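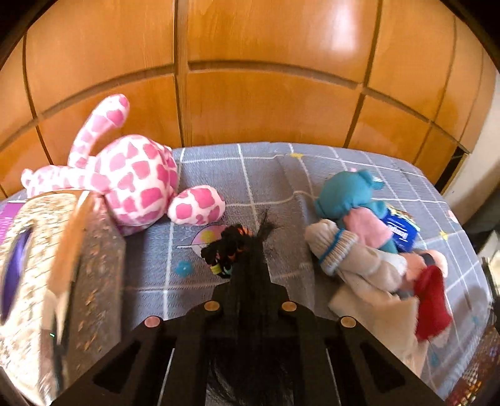 Hand-held gripper with a cluster of dark, scrunched material at its tip, over a sheet with soft toys on either side.

Company > About us > How we work

About Keklow

Keklow writes and maintains working rules for the recording of household handling tasks. The recordings are used to train robots that pick up, sort and put away ordinary objects. We are based in Pullorthorpe and have a second office in Potgieter. Our clients are robot builders, test houses and research groups who need recordings made the same way each time.

What we publish

Our main document is the Trustach Code of Practice, now in edition 2. It has 298 clauses covering preparation of the room, handling of the tool, treatment of the householder's belongings, and checking of the finished record. Clauses containing "shall" are binding on anyone who claims to follow the Code. Clauses containing "should" may be set aside if the departure is written in the session log.

Rooms and objects

Work takes place in lived-in rooms. Bedrooms, kitchens and hallways are used as found, and operators shall not tidy, restyle or replace items before a session. Soft goods are treated as a separate class. Plush toys, hair ties, knitted items and loose cloth change shape when gripped, so the Code sets no fixed grasp point for them. The operator closes on the bulk of the item, lifts clear of the surface and pauses before moving sideways. Small items that tend to bunch together may be lifted as one, and the log entry shall say so.

Printed bedding and varnished furniture are both permitted. Glare from a polished surface does not void a record unless it hides the item being handled.

Consent and privacy

Written consent is obtained from an adult in the household before any equipment is brought in. Letters, medicines and photographs of people are moved out of view by the householder. Consent may be withdrawn at any time up to release of the record.

Checking

Each record is read by two checkers working separately. Where they disagree the record is held back. At the last review in August, 2,882 records had been passed under the current edition.

Comments on the Code are accepted in writing and should quote the clause number.

This site uses cookies to count visits. Accept | Manage settings

Contact Keklow | © Keklow, Pullorthorpe | Page reviewed 12/25/25 | Back to top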